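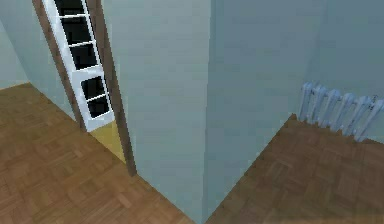
Qui sommes-nous ?

Cikano est un atelier et une école du son. On y répare des amplis, des platines et des lecteurs CD, on y apprend à câbler un home studio sans y laisser son salaire, et on y passe beaucoup trop de temps à écouter la même minute de contrebasse sur trois paires d'enceintes différentes. On adore ça !

Tout a commencé avec un ampli intégré Vister trouvé dans une brocante par Daranee Siriwan. Le canal gauche était muet, le potentiomètre de volume crachait à chaque quart de tour, et le vendeur jurait que c'était « juste un fusible ». Ce n'était pas le fusible. Daranee a passé un mois d'août entier dessus, avec un fer à souder emprunté et un schéma photocopié de travers, puis elle a montré le résultat à Boonmee Chareonsuk, ingénieur du son, qui lui a apporté le sien la semaine suivante. Puis celui de son frère. L'atelier est né comme ça, sur une table de cuisine.

Aujourd'hui nous sommes neuf, et l'établi est un peu plus grand. Depuis l'ouverture, 1543 appareils sont repartis de chez nous en état de marche, et 353 personnes ont suivi au moins un de nos stages. Certaines reviennent pour le deuxième niveau, d'autres pour le café et la discothèque (1356 disques, classés par Waraporn selon une logique qu'elle seule maîtrise, mais on finit toujours par trouver).

Ce que nous enseignons

Nos stages se font en petit groupe, avec le matériel que vous utilisez chez vous. Apportez votre interface, votre casque, votre convertisseur, même s'il est vieux, même si vous en avez un peu honte. Au premier niveau, on apprend à lire une fiche technique, à régler ses niveaux d'entrée, à reconnaître une boucle de masse à l'oreille et à s'en débarrasser. Au deuxième, on parle placement des enceintes, premières réflexions, modes propres, et on mesure tout ça au micro. C'est souvent le moment préféré des stagiaires : déplacer une enceinte de vingt centimètres et entendre les basses se remettre en place, franchement, on ne s'en lasse pas.

Le stage « Soudure et câbles » est ouvert aux débutants complets. On repart avec une paire de câbles symétriques faits main et, en général, une petite fierté bien méritée.
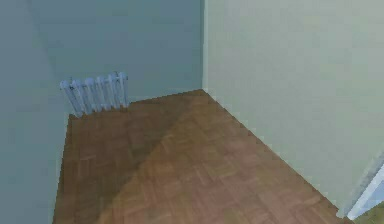

L'équipe

Daranee Siriwan dirige l'atelier et s'occupe des amplis à tubes. Boonmee Chareonsuk anime les stages de prise de son et de mixage. Anong Klinhom répare les lecteurs optiques : blocs laser, courroies, tiroirs récalcitrants, rien ne lui fait peur. Waraporn Jitpraphai tient l'accueil, les devis et la discothèque. Catinca Furtună, arrivée plus récemment, a monté notre cours d'acoustique et dessine des panneaux absorbants que chacun peut fabriquer avec une scie, un peu de tissu et un après-midi devant soi.

Notre façon de travailler

Le devis est gratuit et nous appelons toujours avant de dépasser le montant annoncé. Quand une réparation coûterait plus cher que l'appareil, nous le disons, et nous proposons de garder les pièces pour un autre. Nous ne vendons pas de matériel neuf - cela nous laisse très libres quand on nous demande conseil. Un bon convertisseur à prix raisonnable nous enthousiasme davantage qu'un câble en argent dans un coffret en velours, et nous en parlons volontiers pendant des heures (prévenez-nous si vous avez un train).

Nous rendre visite

L'atelier se trouve passage Niazi, au fond de la cour. Les dépôts se font sans rendez-vous l'après-midi, les écoutes comparatives sur inscription auprès de Waraporn. Pensez à apporter la télécommande et le bloc d'alimentation s'il y en a un, ainsi qu'un disque que vous connaissez par cœur.

Page mise à jour le 7 juin 2026.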